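轻薄的带拉链衬衫，真的有必要叠成方块吗？

提问者：梧桐没叶子
分类：居家收纳 / 衣物折叠
发布于 22/5/31　浏览 1,409

先说我的立场，我对“叠成小方块、竖着放进抽屉”这一套一直半信半疑。网上的教程拍出来都很漂亮，可是示范用的永远是厚实的纯色T恤，随便谁叠都能立住。换成那种轻飘飘、软塌塌的料子，好像就没人愿意示范了。

我手上这件就是典型，玫红色，薄，身上有一段短拉链，下面还有一颗小扣子。我按教程在床上铺开抚平，再一步步折。

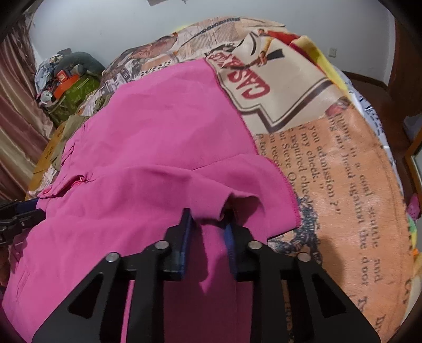
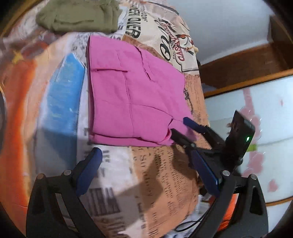
我的疑问有这么几个，希望真叠过这种衣服的人来回答，别复制收纳博主的话。

一是拉链和扣子到底应该折在里面还是露在外面。有的说法是硬的东西一律朝里，免得勾到别的衣服；有的说法是朝里会在面料上硌出印子。两边都讲得斩钉截铁，但没有一个人放过对比。

二是折痕。薄料子对折再对折，展开以后就是一个十字，正好在胸口那个位置。熨一遍再穿，那我叠它干什么？挂起来不就完了？

三是床上到底能不能叠。教程都说要找“平整的硬台面”。我家没有这么大的台面，饭桌上常年有油，我不可能把干净衣服铺上去。床罩是那种满版旧报纸、旧海报图案的，花得很，浅色衣服放上去还能看清边，颜色杂的衣服放上去连袖子在哪儿都要找一下。不知道这算不算影响叠衣服的因素，还是我自己手笨找借口。

另外有人推荐我买Skolitz的叠衣板，说用了就不会歪。我看了一圈评价，夸的人句式都差不多，所以先不考虑。如果你要推荐它，请至少说清楚你用它叠过什么料子。

补充：衣柜的挂杆不长，已经挂满了，再买衣架之前我想先弄清楚叠到底行不行。抽屉有三个，深度不算深，中间那个还有点卡。

Abenezer Feyisa

我在洗衣店干过一阵子，后来换到酒店布草房，叠过的薄衬衫不少。你的怀疑有一半是对的，方块叠法不适合所有衣服，教程确实挑着拍。但另一半我不太同意，我按你的顺序说。

拉链和扣子。我的习惯是先看它们在衣服的哪一面、离折线有多远。问题通常出在折线压过硬物的时候。拉链被对折，布在拉链头旁边鼓一个包，上面再压几件，第二天那个包就成了一圈印。所以折之前把拉链拉到顶，扣子扣上，然后挪一下折线，让它从拉链旁边过去。拉链折在里面还是外面，我两种都干过，只要折线避开了，差别很小。会勾丝的料子（针织的、带网眼的）例外，放在它旁边的衣服最好别有外露的拉链头。

折痕。这个要看料子，你没写成分，我没法替你下结论。化纤为主的，轻轻一折，穿上身过一会儿大多就松开了；棉多或者带麻的，怎么折都有痕，别指望手法能解决。真想减轻十字印，就少折一次。左右往中间收成长条，然后从下摆松松地卷上去，卷的时候不要用力勒。卷法的缺点是占地方，而且也会皱，只是皱得散，没有一条直愣愣的线。

还有一个办法是改成三折。竖着三折再横着三折，折线会从正中间移开，前襟正中就不会有那一道了。多费一点时间，我自己在家就这么叠。

床上叠。能叠，大家都在床上叠。床软的坏处是你用手一压，衣服跟着陷下去，边就跑了。所以在床上不要压，用手掌侧面从中间往外捋。床罩如果会跟着衣服一起滑，把床罩先扯紧，四边掖住。花纹问题我觉得是真问题，不算借口。布草房叠白毛巾都爱用深色的台子，道理一样，看得见边才对得齐。你可以在床罩上铺一条素色的浴巾，大一点的，什么事都解决了。

袖子你没问，可我猜你歪是歪在袖子上。薄料子的袖子折回来以后自己会往外滑，大家习惯先把身子折了再去管它，那时候已经晚了。先把袖子平着折到后背，袖口别超过身子中线，再收两侧。宽袖的话要多折一下，不然叠完厚薄不匀，一边鼓一边塌，放抽屉里肯定倒。

叠衣板我用过别的牌子，没用过你说的那个，所以不评价。就板子这类东西来说，厚T恤好用，滑的薄料子会在翻板的时候溜走，要用手按着，那就和没有板子差不多。

竖着放的事也说一句。薄衬衫单独一件立不住，这是正常的，跟你叠得好不好关系不大。要么塞在两件厚的中间，要么老老实实平放，平放不要摞太高，我的上限是8件，再高底下那件就被压成纸了。

 梧桐没叶子 回复 Abenezer Feyisa
 谢谢，三折那个我愿意试。浴巾的办法听起来太简单了，反而有点不敢信，不过成本是零，今晚就铺。8件这个数是酒店的规定还是你自己定的？

 Abenezer Feyisa 回复 梧桐没叶子
 自己定的。料子再薄一点可以放宽，没有什么依据，就是抽的时候不会把上面的带倒。

小城洗衣机

挂起来。楼主自己都说了答案。薄衬衫就该挂，叠什么叠。衣架买细的那种，挂杆能多出大约16个位置。

 梧桐没叶子 回复 小城洗衣机
 挂杆已经满了，我在问题里写了。“多出16个”是怎么算的，原来的衣架有多粗都不知道。

 小城洗衣机 回复 梧桐没叶子
 我家就是这样的啊，你可以量一下。

Emmanuel Mohamedi

楼上说挂的和说叠的都有道理，不过我想泼一点冷水，因为我两种都认真试过一段时间，试完之后觉得很多讲究没有想象中那么大作用。

去年8月我搬家，趁机把夏天的衣服分成两拨，一拨按方块叠，一拨随便对折两下平放。过后拿出来穿，同样料子的衣服，皱的程度我分不出来。我让家里人看，他们也分不出来。真正看得出差别的是另外两件事。

第一件是干没干透。摸着干了，其实缝份和拉链两侧的布条还潮，这时候叠起来压住，折痕会特别深，像定了型一样。带拉链的衣服尤其要注意，拉链那条底布比衣身厚，干得慢。你下次可以捏一捏那一段再决定叠不叠。我现在都是收下来以后摊着放一会儿才动手。

第二件是抽屉塞得有多满。塞到要用手按着才关得上，什么叠法都救不了。你说中间那个抽屉有点卡，我怀疑是东西顶到了上面的横档，先拿走几件看看，说不定抽屉没坏。

关于折线避开拉链，我同意Abenezer Feyisa。关于三折，我有保留意见。三折确实避开了正中间，但是变成了两条竖线，一左一右，有的衣服看起来反而更明显。你要是外面会套一件开衫，那正中间一条无所谓吗？也不见得，开衫敞着露出来的就是中间。总之得看你怎么穿，没有哪种叠法对谁都好。

叠衣板我倒是真买过Skolitz的，既然你要求说清楚料子，我就说清楚：叠棉T恤，整齐，快；叠我太太的雪纺上衣，翻第二下就散了，最后还是手叠。板子现在垫在猫砂盆下面。我也不说它不好，只是你这件衣服我不建议为它去买。

顺便问一句，你一共有多少件这种薄的？如果只有几件，找一个浅盒子单独平放，别跟牛仔裤抢抽屉，可能比研究叠法省事得多。

 梧桐没叶子 回复 Emmanuel Mohamedi
 没数过，反正不多。拉链底布这个说法我以前没听过，刚才去捏了一下晾着的另一件，衣身是干的，拉链旁边有点凉，也不能确定是潮还是金属本身凉。明天早上再捏一次对比。

 Emmanuel Mohamedi 回复 梧桐没叶子
 用纸巾夹住按一会儿，看纸巾有没有变软，比手准一点。

 梧桐没叶子 回复 Emmanuel Mohamedi
 行。浴巾也铺了，边是看得清楚多了，这一点我认。三折叠了两遍，第一遍袖子还是跑出来，第二遍先折的袖子，好一些。至于有没有痕，放几天拿出来再说，我现在不下结论，先不采纳最佳答案。

 小城洗衣机
 还是挂起来吧。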